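标签：数据集 / 五金零件 / 日用小物

# Brerna 钥匙圈串挂集

本目录收录钥匙圈在弯曲金属条上的串挂记录，由 Kinenholm 工作室整理。对象只有两类：分体式钥匙圈，以及挂它们用的金属条。钥匙、钥匙牌、挂绳不在收录范围内。

## 内容概况

- 记录总数：281 条
- 其中带尺寸登记：201 条
- 金属条编号：4 个（B1 至 B4）
- 钥匙圈规格上限：外径 35 毫米

没有尺寸登记的记录来自早期整理阶段，当时只写了“小、中、大”三档。这部分没有补测，`size_mm` 一栏留空，请以 `size_class` 为准。

## 物件说明

**钥匙圈。** 银色，双层分体式，接口处可以撑开。同一根条上会混用不同大小的圈，不按规格分条。小圈容易叠在一起，登记时逐个拨开再量，量的是外径，不含接口处翘起的部分。有明显变形的圈记为 `bent`，不剔除。

**金属条。** 扁平、带弧度，沿长度方向冲有圆孔。圈是套在条上的，不穿孔。孔位只用来确定高度：从上端第一个孔往下数，圈靠近哪个孔就记哪个孔号。落在两孔之间的，记较低的那个。

**细杆。** 部分记录中条旁另有一根银色细杆。圈与细杆的关系单独记在 `rod` 栏，取值为 `none`、`touch`、`through`。看不清的写 `unknown`，不要猜。

## 字段

`id`　记录编号，整数，不补零

`bar`　金属条编号，B1 至 B4

`ring_no`　圈在该条上的序号，由上往下

`size_class`　S / M / L

`size_mm`　外径，毫米，可为空

`hole`　最近的孔号

`side`　圈主要垂在条的哪一侧，left / right / both

`overlap`　是否与其他圈相叠，0 或 1

`rod`　与细杆的关系，见上文

`state`　normal / bent

`note`　备注，自由填写

表格为 UTF-8 编码，逗号分隔。备注里如有逗号，整栏加双引号。

## 登记规则

1. 先记最上面的一个，再依次往下。高度相同的，左侧在前。
2. 相叠的两个圈各占一行，`overlap` 都填 1。
3. 圈挤在条的末端、分不出先后时，按尺寸由小到大排，并在 `note` 写明“末端成簇”。
4. 左右以正对弧面时为准。图片视角倾斜的，仍按表格里的左右，不另作换算。
5. 同一条上增减过圈的，算新记录，旧记录保留。

## 已知问题

- B3 的孔距与其他三根不同，`hole` 值不能跨条直接比较。
- 金属条表面反光较强，配图里孔的边缘有时不清楚，孔号以现场登记为准。
- 12 月之前的记录没有 `rod` 栏，合并时统一填了 `unknown`。
- 大圈会向外摆开，`side` 有少量前后不一致。Malou Bisgaard 复核过 B1 和 B2，另外两根还没有复核。

## 分工

尺寸测量：Halfdan Þorgeirsson
登记与表格：Snædís Lauritsen
复核：Malou Bisgaard
配图说明：Brynhildur Ravn

## 使用与反馈

表格和说明文字可自由用于教学和非商业用途，转载时写明“Brerna 钥匙圈串挂集，Kinenholm”。发现登记错误，请附上 `id` 和 `ring_no`，发给 Kolbrún Damgaard，更正会写进下一版的更改记录。只说“某个大圈量错了”的反馈很难处理。

## 配图

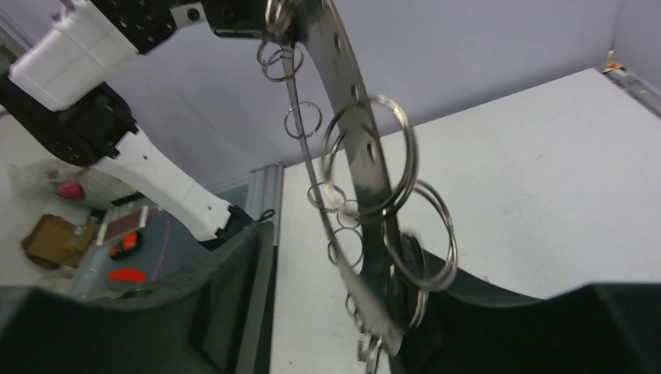 图 1　弧形金属条与串挂的银色钥匙圈，共 11 个，大小不一。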